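Section 4: Recording drawer episodes and running the comparison

By now you should have both arms homed and the wrist views streaming (if not, back to section 3 with you, I'll wait). This is the bit I enjoy most. We're going to record a set of two-armed drawer episodes, train on them with and without the Lekura re-weighting, and see whether you get the same gap between the two that I did.

A quick reminder of what the re-weighting does, in my words and not the paper's. Most of a drawer episode is dull: arm moves through air, arm moves through a bit more air. The part that decides everything is the second or two when a fingertip meets the handle. Lekura finds those moments from the change in gripper speed and makes them count for more in training. That's really all there is to it!

4.1 Setting out the worktop

1. Push the drawer unit back against the wall and leave it there. My early runs at Gresano had it standing forward a bit and it crept every time the arm pulled.

2. Put your food items along the back, either side of the unit or just the one, and move them between episodes.

3. Leave the front clear for the idle arm.

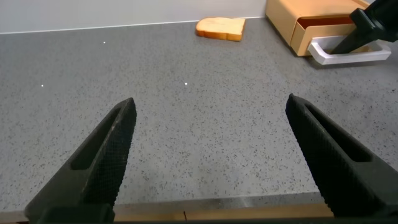 The idle arm matters more than I expected when I started. Its wrist view goes into training too, even when that arm isn't doing a thing, and the model will happily learn from whatever it gets. I park mine with the fingers wide open, the bread towards the back and the other gripper up at the white handle in the top right corner, so the view takes in the drawer as well as the worktop. If your parked view is nothing but worktop, raise the wrist a little and save the pose again.

Note: save the parked pose under a new name. Overwriting the old one breaks the replay tool, and it won't warn you.

4.2 Recording

4. Start the recorder and wait for the tone. Anything you do before the tone is lost.

5. Bring the working arm in from its own side and slow right down as you get near the handle. Lekura needs that drop in speed. If you swoop in at one pace the whole way it can't find the contact, and the episode gets ordinary weights.

6. Get a fingertip to the loop, move the drawer, let go, back off.

7. Press save, or bin it. Be strict with yourself! I recorded 1,412 episodes and kept the ones with a messy grasp only if the drawer still ended up where it should.

8. Every 22 episodes, stop and run the drift check. It's dull, do it anyway.

Caution: keep a hand near the stop button whenever the drawer is open. The arm can push hard sideways against a handle before the force limit cuts in, and I've snapped one loop clean off doing exactly that.
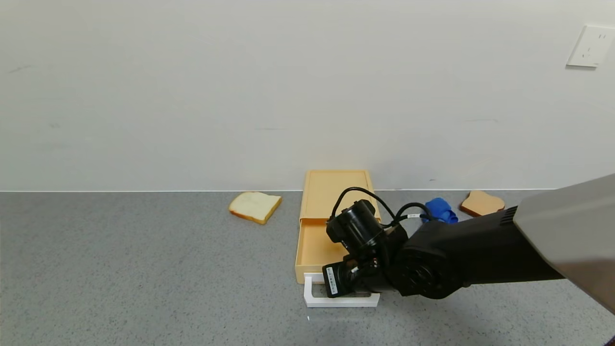 De Smet wrote in after trying an earlier draft of these steps and said the slow approach made the episodes so long that the plain version improved as well, and asked whether the gap I report is partly down to more careful driving. Fair point, and I think yes, partly. So please train both versions on the same episodes, always. My first comparison used an older, faster set for the plain version and it made Lekura look far better than it deserved.

4.3 Training the two versions

9. Copy the settings file twice. In the second copy, switch on contact weighting and change nothing else. Really nothing, not even the seed.

10. Train each for 3,000 steps before you look at anything. The curves cross early on and it's very tempting to call a winner there.

11. Test both on the same starting layouts, swapping between the two as you go. If you test all of one and then all of the other, the arm has warmed up in between and you'll be measuring that.

Note: if the weighted version grips the handle nicely but then dithers on the pull, your weight is too high. Mine is set to 2. The Rernetti arms seem to like it a touch lower, but I've only had those on the bench since October, so treat that as a hunch.

12. Write down every failure by type: missed the handle, slipped off, pulled crooked. The overall score hides a lot. In my runs nearly all of the gain came from fewer missed handles, and crooked pulls didn't change.

Section 5 covers moving the drawer unit to a new spot without recording everything again.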